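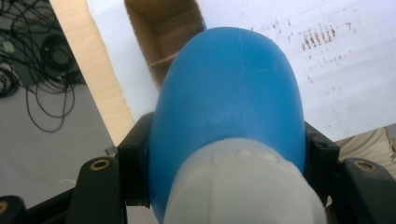

Wrong signatory on LNG board filings, Piras terminal
11/8/23, Zuzana Oravec
Last updated: Wednesday, 16:40

Problem: Borar (our filings portal) still puts the old chief exec's name on every outgoing notice for the Piras terminal company. Board changed in August. Mundix legal sent the new appointment through the same week, I have the receipt. Portal shows it as accepted. Name on the notices hasnt moved.

Affected: 11 notices so far. 3 already gone to the gas regulator, rest held by me in drafts. Please nobody press release on them.

Tried so far:

Logged out, logged in, other browser. Same.

Edited the officer record by hand. Saves fine, new name shows on the company page. Generate a notice, old name again.

Removed the old chief exec altogether. Got "record in use by 2 templates" and it wouldn't let me. Doesn't say which templates. Went through the list, found one (cargo delay notice), can't find the other.

Changed the cargo delay one by hand. Test notice came out right. Did the same test on a berth closure notice, wrong name. So the second template is somewhere under terminal operations, or berth closure is pulling from it.

14:10 Rang Istetti support. They say the signatory is copied into a template when it's first made and doesn't update from the officer record unless "follow officer" is ticked. Ours isn't ticked. I can't tick it, greyed out for my login. Need admin.

14:55 Admin rights given til end of day, thanks. Box ticked on cargo delay. Berth closure doesn't have the box at all, looks to be an older type.

15:30 Istetti again. Old type has to be rebuilt, they'll do it their end overnight. Asked for it in writing, email came through, attached to ticket.

16:20 Regenerated the cargo delay drafts, checked each one, names right. Released those. Berth closure drafts stay put.

Still open:
- berth closure rebuild (Istetti)
- corrected copies of the 3 that went out. Legal want a covering letter, draft is with them, no reply yet
- interim chair's title is also wrong on the company page, says "acting". Seperate ticket pls

Leave this at high. Will test berth closure first thing and update.

ZO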